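About Wernside

Home / About us / Our work / Contact

Who we are

Wernside is a small company which tests robots on ordinary chores. We are 6 people in one hall in Bruvcombe. Customers come to us with a simple question: can a machine do this job already, or should we wait? We try the job on our tables and we write down what we found.

We started with household work, because everybody in the team wished to be rid of it. Folding towels was the first task, then emptying a dishwasher. Later a repair shop in Vavton asked if we could look at its bench work, and now the larger part of our time goes to shop-floor tasks.

What we can say today

Machines are good at a chore when the objects are stiff, come in the same shape and wait in the same place. Sorting boxed parts is in this group. An arm can do it the whole night and the result at 6 in the morning is the same as in the evening.

They are much weaker with soft things. A towel is possible, slowly. A fitted sheet we have given up two times. Cables are for us the hardest material of all, as they move when you touch something else.

For homes, our answer is still mostly no. Kitchens differ too much from each other, and a person must stay near. We tell this also to customers who hoped to hear something different.

How we test

Each task is repeated 200 times before we give a number to the customer. If the arm needs a human hand, we count the attempt as failed, even when the help was very small. A report has up to 2 pages. We do not sell robots and we take no commission from those who do.

Huaranga, our present project

Huaranga is our study on taking apart and repairing desktop computers. The questions are practical ones: opening the bracket of a CPU socket, pulling a memory module, unplugging a connector without pulling the neighboring wires.

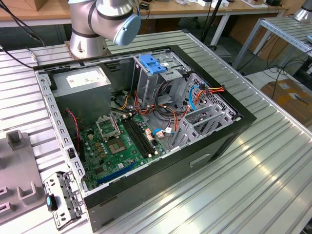

The steps are tested one by one, and only later in a row. An error of a few millimeters at the first step becomes a big problem at the fourth. Rigid parts go reasonably well so far. For the wiring we would still recommend a trained technician, and we expect to write the same in the final report in August.

Work with us

If you have a chore that you would like to hand over to a machine, please write to us with a short description and, if possible, send us the real objects. Used and scratched ones are welcome. Visits to the hall in Bruvcombe are possible by appointment.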